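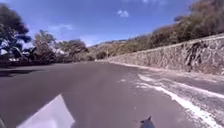

14 shares
3 comments

Trendville Releases Grillora, a Short Story Unit for Middle School Readers

I'm Ea Brynjólfsdóttir, and I've been wanting to write this announcement since last fall! Grillora, our new short story unit for grades six through eight, is out this September, and you can get the whole thing as one download or buy the sections separately (I know how classroom budgets go).

The unit has 15 original stories, all short enough to finish in one class period, plus 102 task cards on plot, point of view, theme and inference. Everything can be edited. If you hate my font, change it. If your kids need fewer questions on a page, take some out!

I wrote most of the stories myself, but four of them come from Njoroge Nzioka, who taught seventh grade for years before he joined us. His story "Mwakalinga" is my favorite of the bunch. It's about two sisters who stop speaking over a borrowed radio, and the ending split my test class right down the middle. We argued about it through lunch.

"I wanted stories where the kids have to go back to the page to win the argument," Njoroge told me when I asked him for something to put in here. "The Holtel story took me nine drafts, so please mention that one too."

Okay, mentioned! "Holtel" is the spooky one, and it comes with a set of mood and setting pages.

The teacher guide runs 178 pages with answer keys, and lessons take around 60 minutes each, though you can split any of them over two days. There's a paper version and a digital version of each student page.

A free sample with one story and its cards is up in the Trendville shop now. If you teach with it and something doesn't work, write to me through the shop page. I read those messages myself, usually before 7 a.m. with coffee, and the fixes go into the next update at no charge.

14 shares
Leave a comment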